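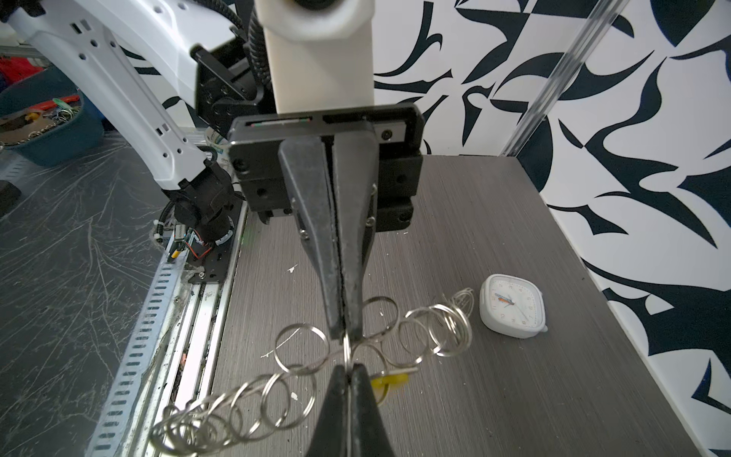
Drerkmont robot cell halted after gripper fails to let go

Fri 5 May

Work on the two-arm sorting cell at Zevska's Drerkmont site is stopped until further notice after one of the arms kept its grip through a stop command and dragged a chain of key rings into the other arm. No injuries. One operator was standing within reach at the time, and that is the part the company is looking at hardest.

The fault came on the late shift, a few minutes before changeover. The cell was running its untangling job, key rings linked up in a long chain, one gripper holds while the other works a ring free. Operator Ayanda Joubert saw the chain pull tight and hit the stop button on the bench. Both arms froze. One gripper did not open on release, and when the cell was restarted in recovery mode the arm lifted with the chain still pinched in its fingers.

"I pressed it, it stopped, I thought fine," Joubert said. "Then recovery came on and it went up and took everything with it. I had my hand on the table maybe a foot away."

She pulled back and cut power at the wall. The chain had by then looped over the second arm's fingers and bent one of them slightly. A few loose rings went on the floor. The bent finger has been taken off and bagged.

Zevska would not say at first what caused it. By the afternoon a short note had gone round to staff, seen by this site, saying the release signal was sent but the gripper controller "did not act on it." The controller is made by Wuler, which supplied the grippers for the cell and did the last software update. Wuler has been sent the logs. No reply from the company by the time this went up.

The update is the obvious question. It went in 28 days before the fault, and the note says the cell had logged 149 grip warnings since then, most of them cleared by the operator on the spot with no report made. Before the update the cell averaged 5 a week. Staff say the warning pops up so often they stopped reading it.

Zanele Shabalala, who runs safety at the site, said the number should have been picked up sooner.

"It was all in the log. We weren't looking at the log every day and we will be now," she said. She would not be drawn on whether the update itself was to blame. "Could be the software, could be wear, could be the cable. I've got three people telling me three things."

Cable is not a wild guess. Two other staff, who asked not to be named, said a connector on the same arm was reseated twice in April after the gripper dropped out mid job. Shabalala confirmed one of those, said she was checking on the other.

Recovery mode is the other problem. As set up, it lets the arms move at up to 80 percent of normal speed with the bench guard open, so the operator can clear a jam by hand. It also does not check if the fingers are holding anything before the arm lifts. Both settings are being changed. Speed will come right down and the arm will have to see an open gripper before it moves up.

Until then, per the note:

No running of the cell in any mode, including demos
Power off at the wall before reaching over the table, stop button on its own is not enough
Any grip warning on the other cells gets written down, even if it clears
Jammed parts are cut free with power off, not pulled

The last one comes after it emerged that some operaters had been tugging chains loose while the arms were paused.

An outside inspector from Georgiou is due on site next week to test the stop circuit and go over the gripper wiring. Zevska has three more cells with the same Wuler controller, two of which have had the update. Those are still running but with recovery mode locked out, so any jam means a full power down and restart. Staff say thats costing a good chunk of each shift.

Joubert is back at work on a different line. Asked if she would go back on the cell she said yes, once the speed is fixed, and once someone shows her the gripper opening when its told to.

The company wants the cell back up before July. More when we hear from Wuler.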